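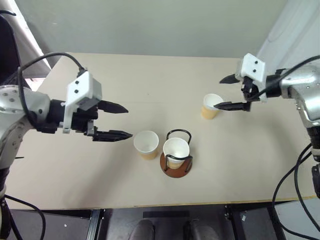

Cadetti cup holder with three paper cups

Cadetti Wire Cup Holder
Supplied by Uvby Catering Equipment

The Cadetti is a countertop holder for disposable paper cups, intended for meeting rooms, staff kitchens and self-serve coffee stations. It consists of a black wire holder on a round brown wooden base. Cups with a white interior and kraft-brown lower body are sold separately under the Sirko label.

Specifications
Height: 230 mm
Colour: black, with brown base
Cup capacity: 255 mL size
Product code: 127

Care
Wipe the wire and base with a damp cloth and dry immediately. The holder is not suitable for the dishwasher. Base oil should be reapplied as required.

Ordering
The minimum order is two units. Organisations holding a trade account may order by product code; all other enquiries should be directed to the Uvby sales office. Replacement bases are available on request.

Page last revised December 2022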